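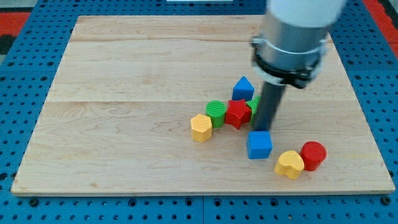
Opening, 20/02/2026. Thank Zinhle Steyn for the invite. Slow down!

Can a machine tidy up yet? Sort of - and I love that "sort of." Picking up toys sounds dull until you try to write down how you do it.

Ask the room: who would let an arm loose on their kitchen drawer? Wait for hands.
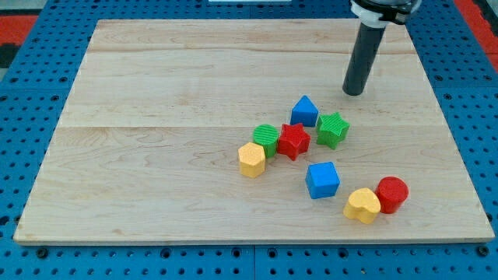
Shape blocks on the board, gripper overhead.

Point at the star and the heart. Odd outlines, close neighbors - great practice for a messy shop bench. Laundry is still a long way off. Hand over to Ntombi Modise for the Karnent part.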